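The left gripper kept letting go

29th October
3 comments · 12 shares

We lost most of a week to a gripper that opened by itself. I'm writing down what happened in case someone else has two arms on one bench and sees the same thing.

The job is simple on paper. One arm holds a phone steady, the other picks up a charging cable and plugs it in. Declan Waaka wrote the control code and I look after the hardware. By the start of the week we had 552 logged runs and were fairly happy with them.

Then the left gripper began to drop things. It would close, hold for a few seconds and go slack. The log showed no error. On one run it let go while the other arm was still pushing, and the phone slid off the table. The screen survived. After that I put the speed limit at 40 percent and kept a hand on the stop button.

What I checked first

I swapped the gripper motor. No change. I tightened every screw at the wrist, and Isla Kereama went through the grip settings with me line by line – they were fine. We ran it again and got 44 drops in 294 tries. The drops came in bunches, mostly when the arm was reaching up and across.

That should have been the clue. I spent another day on the software anyway.

The cause

The motor cable was too short for that reach. With the arm stretched out, the cable pulled on its plug at the wrist, and the power to the motor cut out for an instant. When it came back, the motor started up with no grip command and just sat there. The code never asked whether it was still holding, so it carried on.

I fitted a longer cable with some slack in it. Declan added a check that stops both arms if either motor restarts. After that we went back to the phone and the white USB-C cable, with the tool case still on the table.

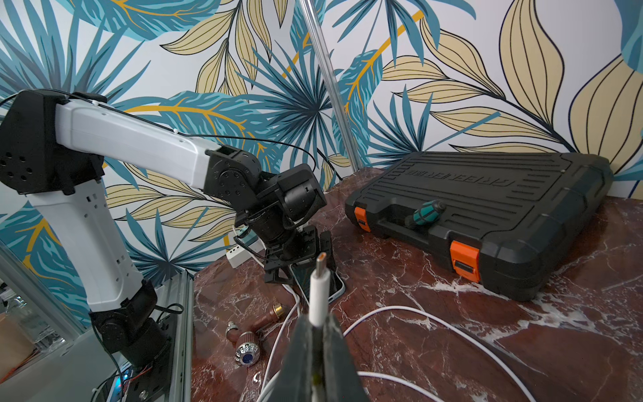 What is still open

The stop check works on the bench, but it is slower than I want. Yhon Paucar thinks the motor can report a restart by itself, and he is going to try that in December. Until then the speed limit stays where it is.

3 comments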